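The long way round to a good loaf

I should say straight away that I am not a natural baker. My mother bought her bread, her mother bought her bread, and I was perfectly happy to carry on the tradition until the bakery at the end of our road closed and became a place that sells phone covers. So there I was at the age of 40, standing in my kitchen with a bag of strong white flour and no idea whatsoever.

My first loaf could have held a door open. I ate it anyway, toasted, with a lot of butter, and felt very proud of myself. The second was worse. The third I gave to the birds and even they took their time over it.

What got me going properly was a weekend class in Feston, which is a two-hour train ride from me and has a high street with far too many tea rooms on it (I tried three of them, for research). The class was run by Viera Kubíček, who has been baking since she was tall enough to see over the counter and who has the strongest forearms I've ever seen on a human being. There were 4 of us round her kitchen table. She looked at my hands, wrist-deep in dough and going nowhere, and said, "You are frightened of it. Use more water."

More water! I had been adding flour every time it stuck to me, and so had everybody else at the table, I think, judging by the guilty faces. Viera's dough was so wet it looked like a mistake. She folded it over on itself, left it under a tea towel while we had coffee, folded it again, and by the third go it had turned into something smooth and wobbly that you wanted to poke. I did poke it. She let me.

We talked all through the waiting, and there is such a lot of waiting. Tiago Carrilho, who had the place opposite me, had come because his daughter was getting married in October and he'd promised to bake for the whole party without checking whether he could. Nantana Phromma already baked beautifully and had come for the rye. She had a starter at home which she'd carried through two house moves, once on her lap in the front of the van, and she gave me a spoonful of it in a jam jar to take back on the train. I held it upright the entire way. A little boy asked me if it was a pet and I said yes. 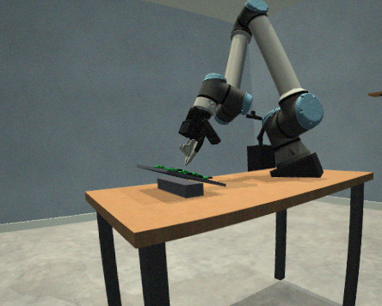
A computer-rendered arm at a wooden table.

Feeding a starter is where a lot of people give up, and I can see why. You put flour and water in, you throw half of it out, you do it again tomorrow, and for days it sits there smelling of old apples. I kept mine on top of the fridge and it was sluggish right through the cold weather. Then I moved it to the shelf above the kettle and it went mad. I came down one morning to find it had pushed its own lid off and was making its way towards the toaster. We've kept it there ever since, on a saucer.

If you're starting out, I'd say buy scales before you buy anything else. I spent a silly amount of money on a basket, a special blade, a cast iron pot I can barely lift, and all that time I was measuring my flour with a mug. The pot is lovely, I admit. I use it every week. But the cheap scales made more difference than all the rest put together, and I could kick myself.

Flour is the other thing I've become a bore about. I get mine now from Gredeck, a little mill that sells on Saturdays from a hatch in the wall - you knock, and an arm comes out with a paper sack. Their wholemeal is nutty and a bit coarse and drinks up water like nothing else. Half wholemeal and half white is what I make most, with a good spoonful of honey when the children are home. I've tried it with walnuts, with olives, and once with some leftover mashed potato, and the potato one was the best of the lot. It stayed soft for days and made wonderful toast.

I went back to Feston this spring to see Viera and took her one of my loaves, wrapped in a clean pillowcase because I couldn't find the bread bag. I was more nervous than I'd been at my driving test. She turned it over and knocked on the bottom, then cut it right through the middle and had a long look at the holes. "Five more minutes in the oven," she said, and then she ate two slices standing up. I've been giving mine the extra five minutes.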